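In Praise of the Mend That Shows

My winter coat has a scar on the left elbow, four inches of navy thread on charcoal wool, and people keep telling me about it. They use the voice reserved for spinach in teeth. I say yes, I know, I put it there.

I learned to sew late and badly, at a night class in Fludham, from a retired tailor named Kamonchanok Kaewmanee who had no patience for what she called hiding. Her view was that a repair should be strong first and pretty if there was time, and in our class there was never time. We had nine evenings. I spent three of them on one buttonhole. 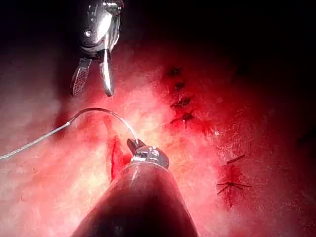 The price of looking new

Somewhere along the way we decided that a thing with a stitch in it is a thing on its way out. Last March I took a pair of Abella boots to the shop in Clinudton where I bought them and asked about a split seam. The young man was very kind. He offered me up to 64 dollars toward another pair. I asked what it would cost to sew the old ones. He looked at me as if I had asked what it would cost to have them baptized.

The cobbler two streets over closed the seam while I ate a sandwich. It is a little crooked. I have walked on it for a year, including one wedding.

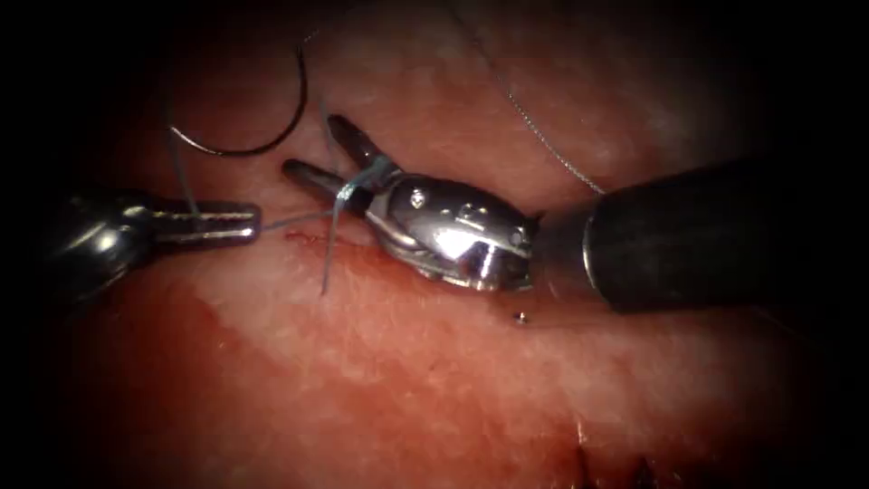 Thread pulled across, one side to the other. The idea hasn't changed much.

I'm aware that menders can be tiresome. There is a kind of person who buys perfectly good jeans in order to patch them, and a kind of shop that sells that person a tin of thread for the price of the jeans. I have been in that shop. I own the tin. It's a very nice tin.

But the opposite habit is worse, and it costs more. My sofa, a Stullalis, came with a booklet of 157 pages, and the section on torn covers reads, in full, "Replace cover." The cover is sold only with the sofa. I closed the tear with upholstery thread and a curved needle, swearing throughout, and the sofa has not noticed.

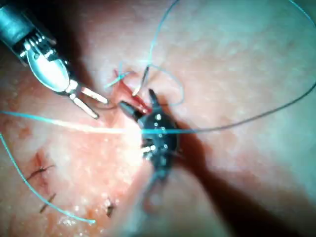 Steel tips near a reddened incision. My curved needle felt underdressed.

We don't hold skin to the standard we hold upholstery to, after all. My uncle will show his knee to anyone who sits down near him. A neighbor has a line on her chin from a sled and tells the story better every winter. They were fixed, the fix left a mark, and the mark became the best thing they have to talk about at dinner.

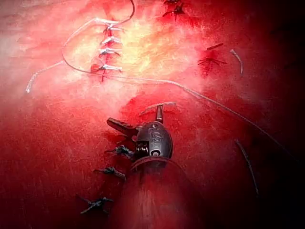 What I'd like instead

I'd settle for modest things. Put a spare yard of cloth in the box. Teach children one stitch before they leave school, any stitch, even the ugly one I use. And when you see a line of the wrong color thread on a stranger's elbow, you can go ahead and assume they own a mirror.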